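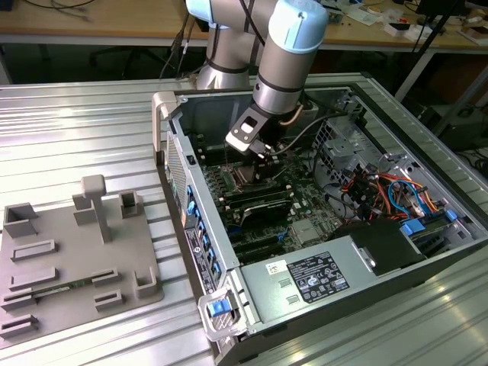 Slide 4. Arm over the open tower, gripper above the CPU socket area. Fixture plate on the left.

Leave this up while I go through the method.

The task is taking parts out of a used desktop and putting them back. We compared two ways of training the arm. The first uses demonstrations only. The second uses the same demonstrations plus corrections, where an operator takes over when the arm starts to drift and hands control back once it is lined up again.

Point at the fixture. Board strip in the long slot. The plate is bolted down, the tower is not — we move it a little between runs, and the policy has to cope.

Numbers, slowly:
500 demonstrations in the base set.
122 corrections, all collected by Riet and Hjalti in March.
40 test runs per method, same 3 towers for both.

With corrections, fewer runs ended in a jam at the slot. Reaching into the case was about the same for both. Most of the gain is in the last bit of the insertion. Show the plot on slide 5 before taking questions on this.

Cables are still a problem. If a wire bundle shifts over a slot, neither method handles it well. Say this before someone asks.

Pieter will ask about force sensing. Answer: not in these runs, see backup slide 2.

Thank Plendbridge for the towers. Hand over to Sanne.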